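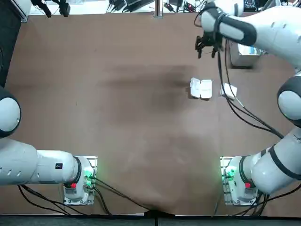 6.4 Gripper stops or drops out during a task

Use this procedure when one arm of the Caltance station stops responding at the gripper while its base lights stay green. The usual cause is a wrist cable that has caught on something on the table and pulled partway out of its connector.

CAUTION: An arm that has stopped may move again without warning when the signal returns. Keep hands and head out of reach until step 3 is complete.

1. End the task from the operator screen. Do not close the gripper by hand.
2. Press the red button on the base of each arm.
3. Wait 9 seconds, then switch off power to both arms.
4. Move cases, boxes and other items away from the cable loops.
5. Follow the cable from the wrist to the base. Look for kinks, flattened spots and bare wire.
6. Reseat the connector at each end. Do not use tools.
7. Restore power and run the open/close test 4 times with nothing in the gripper.

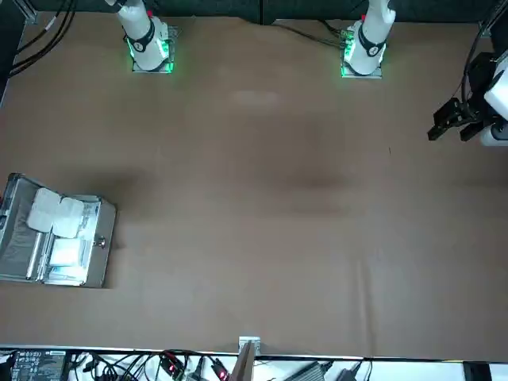 Figure 6-2. Bases with green rings lit; left arm gripper at right.

Note: Green light on the base shows power to the arm only. It does not confirm that the gripper is connected.

If the gripper misses 2 or more cycles, leave the station off and replace the wrist cable (see 8.1). Report the fault to Arsen Romaniuk at the Brondthorpe service desk and include the task name and which arm was affected.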